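Farneo cell, February progress note to Prodeo

The cell ran for most of the month, which is the best I can say for it. We budgeted 500 placement trials in simulation before touching the real arm and ended up doing 1,100, mainly to convince ourselves that the first batch of results wasn't an accident of the contact settings. I am still not convinced. Of the last set, 603 were logged as good placements, and the logging script is generous about what it calls good.

Most of the setup time went on the rack model. The dividers and the ledge at the back of each bay now have their own collision shapes - before, the whole rack was one block and the planner treated the bays as solid. The gripper start pose was moved as well, low and in front of the base. 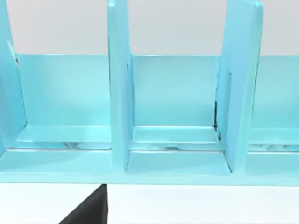 Curel's reply to the draft of this note was that the rack geometry is good enough and we should stop tuning it; the finger calibration is where the error comes from, and no amount of work on the model will fix a tool offset that was last measured before the gripper was swapped.

That may be right. We have 9 calibration runs on file and they don't agree with each other, so I'd want a clean set before blaming the offset. Han's vendor patch is installed but I have seen no difference from it. Hardware trials stay on hold until the offset is remeasured, and the spend for next month is unchanged.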